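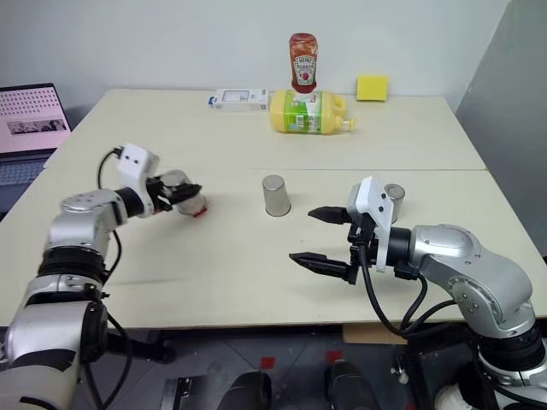 A silver cup, held on its side.

The Coat from Filell

My father's coat came back from the cleaner on a Friday in March, and it was not my father's coat.

I noticed it only at home. The color was right, a brown which is almost green, and the length was right also. But when I put my hand in the left pocket there was no hole. My father had a hole in that pocket for as long as I knew him. As a child I used to put my fingers through it and touch the lining, when we waited for the bus in Vornwood and the wind came up from the river. He would say, "Who is the mouse in there?" and I would say that there was no mouse.

I sat on the bed with the coat over my knees. I was angry first with the cleaner, then with myself. In the eleven months after the funeral I had not washed that coat one time. Then my cousin visited and said it smelled of cupboard, and I was ashamed, and I took it the next morning to Petrauskas on the corner.

The ticket said 289. I telephoned the shop but they were closed until Monday.

So I had two days with the coat of a stranger. I did not want to look in the other pocket. I made rice, I watched a program about the sea, and at ten o'clock I looked in the other pocket. There was a paper there, which had gone through the cleaning and become soft like cloth. Most of the ink was gone. I could read "Ibrahim," and lower down, "bring the key or don't come."

I read it perhaps 20 times. I thought about what kind of key it could be, and what kind of person writes such a sentence. A wife, I decided. Later in the night I changed to a brother, because a wife would not need to write down the name.

On Saturday it rained and I did not have another warm coat, at least this is what I told myself. I put it on. It was better than my father's, I must admit. The buttons were all of one family. I walked to the market in it and a woman at the fish stand said to me, "You look well today, Ekaette," and I said thank you and felt like a thief.

On Monday I was at Petrauskas before they opened. The old woman behind the counter looked at my ticket, then at her book, then at me.

"Ekaette Adebisi," she read. "One coat, brown. You have taken it on Friday."

"I have taken a coat," I said. "My father's coat has a hole in the left pocket."

She turned the pocket out and studied the good seam for a long time. I saw that she was frightened and I was sorry, so I said there was maybe another brown coat that week. She turned the page backward with a wet finger.

"Akande," she said. "Ticket 286. His was not collected by himself. A boy came for it." She wrote the address on the back of my ticket. It was in Filell, on the other side of the water, 40 minutes with the bus.

I had not been on that bus since my father drove it. He had the line for 36 years, Vornwood to Filell and back, and people there still called it by his name for some time after he stopped. The driver now was a young woman with a thermos. She braked too late before the bridge. My father braked at the yellow house, always, and then he let the bus roll down to the light by itself. I held the rail and said nothing about it.

The house was narrow, with a blue door. A man opened. He was about sixty and tall, and he was wearing a cardigan with the elbows gone.

"Ibrahim Akande?" I said.

He looked at what I had over my arm. "Ah," he said. "So you are the one with the good pockets."

He had discovered it quicker than I did. On the same evening he put his house key in the left pocket and it fell through. He heard it go down inside the lining, and he could not get it out again without a knife, and he did not want to cut a coat which belonged to someone. So he had stayed three nights with his sister, who was the person of the note. It was an old note, from another time when he forgot the same key. She was not pleased.

"But you are in the house," I said.

"My nephew went in by the kitchen window. He is thin."

My father's coat hung on a chair in the hallway. I took it up and shook it, and the key knocked softly at the bottom. I knew what to do. I put two fingers through the hole, and with the other hand I pushed the key up from below, small piece by small piece, along the seam. My father did it like that with coins. It was quick, and then the key was in my hand, quite warm from being moved.

"I tried that," said Mr. Akande. "I tried it a whole evening."

"You need small fingers at the start. Later you remember the way."

He made tea and we drank it standing, as he had books on all the chairs. He asked whose coat it was and I told him, and when I said the name he put down his glass.

"The one who rolled to the light," he said.

I could not answer him directly. I looked at the books. There was one in Portuguese about bees, and a thick one with Reltum written on the back, which I took for a person and he told me was a village.

"He used to wait for me," said Mr. Akande. "I was always late. He would open the door again and say, there is no mouse in here, come in. I never understood what he meant by it."

I explained it to him. It took longer than it should, and I had to begin again from the river.

Before I left he offered me a needle and thread for the hole. He meant it kindly. I thanked him, put on the coat, and asked him at what time the next bus was going.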